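I finally replaced our mixing bowls in September. The old glass set was down to two, and one of those had a chip in the rim. I wanted something light that stacks, in colors I could tell apart in the back of a deep cabinet. The set I settled on is from Skikstead and cost 20 dollars.

They nest from small to large, and putting them away takes one hand. I keep the big ones for salad and bread dough. The little ones get chopped onion, beaten eggs, or whatever I'm going to need next.

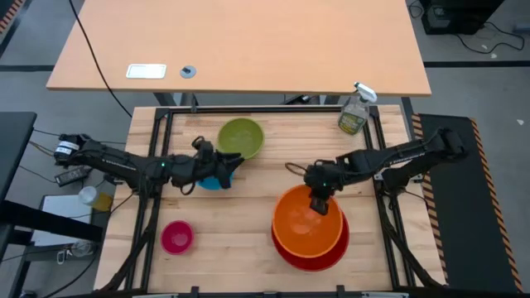 Bowls out on the butcher block, with the orange one sitting in the red.

The orange and the red are close enough in size that I usually reach for whichever is on top. Lime green gets the most use at our house. It holds enough pancake batter for 4 people with room left to whisk.

I still want lids. Skikstead doesn't sell them for this set, so leftovers go into the old Coralon containers for now. I'll look again before the holidays.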